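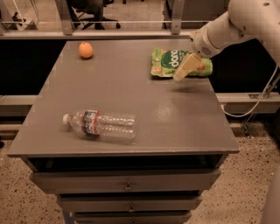

Notebook entry, November, Geralero Workshop, finishing section
Entered by: H. Dhanial
Subject: Slow cure of the trial coating on the Dlamini shelving order

Work resumed at 8:40 a.m. The test panels coated yesterday afternoon were examined before any further material was mixed. Panels 1 through 4 had hardened as expected. Panels 5 and 6 still took a fingernail mark near the lower edge and were returned to the rack.

The two slow panels were coated from the second can of Stutolov hardener. The label on that can is stained and the batch number cannot be read. Atif Siddiqui checked the storeroom log and found that the can was opened in the summer and entered without a batch number. It has been set aside and marked "hold." It is not to be used on customer work.

Mixing record for this morning's repeat:
Base, 330 g
Hardener, 67 g, new can
Thinner, none
Stirred by hand, then left to stand before use

One coat was applied with the short-nap roller. The previous entry called for two thin coats, but the first coat covered well and the second was omitted. Mr. Siddiqui disagrees with this decision and has asked that his view be recorded. He considers that a single coat will show wear at the shelf edges within a year. A two-coat panel will be prepared for comparison when the rack is clear.

The heater at the north wall cut out twice before noon. Room temperature was not written down during either interval, and the early readings for the repeat panels should be treated with caution. Erko has been asked to send a replacement thermostat. No delivery date has been given.
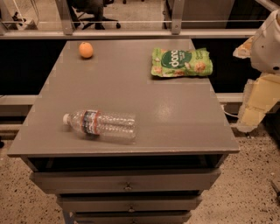

Gray cabinet with drawers, top surface.

At 2:15 p.m. the repeat panels were dry to light touch. The weight of dry film on panel 2 could not be determined, as the bare panel had not been weighed before coating. Panel 3 weighed 359 g coated; its bare weight is on the card taped to the back of the rack.

Outstanding:
Weigh all bare panels before the next coat
Ask Stutolov whether an opened can has a stated storage life
Replace the roller covers, which are shedding
Confirm with Dlamini whether the shelf undersides are to be coated. The drawing and the order form do not agree.

Panels left on the rack overnight, door closed. H.D.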